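The Tape Budget
Opinion, 1 June 2018

At the Dillbridge test kitchen there is a line in the monthly supply order for white tape. It used to be one roll. After the arm was installed on the sauce bench in March it went to 40. The line is coded as "consumables, misc." and does not appear in the business case that management circulated, which counts labor hours saved per shift and nothing else.

I think that line is the most useful number anyone at the site has produced about automation, and I would like to see more like it.

What the business case measures

The case prepared by Konrad Zawadzka's group is competent on its own terms. It takes the bench tasks (fill, heat, stir, move, empty), assigns a time to each, and multiplies by 200 batches. The arm is slower than a cook on every task except waiting. Since much of bench work is waiting, the arithmetic still favors the arm.

The calculation assumes that the hours not spent at the bench are returned to the kitchen. I worked 2 months of shifts next to the installation and did not see that. The hours moved. A cook who used to watch a pan now watches a gripper near a pan, and between runs strips and rewraps the fingers. Bare fingers slip on polished steel. Taped fingers hold, until the tape creases and the edges lift, and then somebody has to decide whether it will last one more batch.

That decision is skilled work. It takes a feel for how much wear is acceptable, and the people who have it are the same people who could tell a sauce was about to catch. It is not in any job description at Dillbridge. The pay grade for the bench position was reviewed after installation and went down one step, on the grounds that the arm now does the cooking.

Where the knowledge goes

Sławomir Dudek has run the sauce bench longer than I have been in the building. He keeps a notebook with wrap patterns: how many layers, which direction to overlap, where to stop so the tape does not foul the base. The integrator, Olszewski, asked for a copy. He gave them one. The next revision of their service manual had a page on finger wrapping, with no mention of where it came from.

I don't hold this against the engineers, who were pleasant and worked long days. Their contract had a slot for site feedback and no slot for authorship. A cook who improves a recipe here gets initials on the card. A cook who improves the machine gets thanked in the hallway. 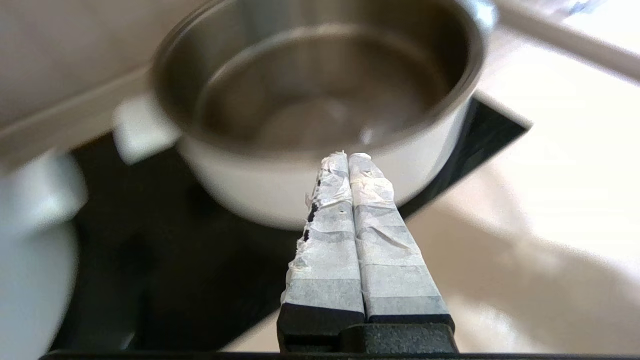

What I would change

First, log upkeep by the minute, under its own code, with the name of the person doing it. If taping and cleaning come to less than the hours saved, the case stands and is stronger for it. If they do not, we should know before the second arm is ordered for the Rimden site.

Second, grade the bench position on the work as it is now performed. Minding a pan of water through a machine still requires a person who understands the pan.

Third, put initials on the manual page. The cost is one line of type.

The supplier says molded grip pads are in development and the tape is temporary. That may be so. The pads will also wear, and a person at the bench will be the one who notices. I would like that person to have a code to book the time against.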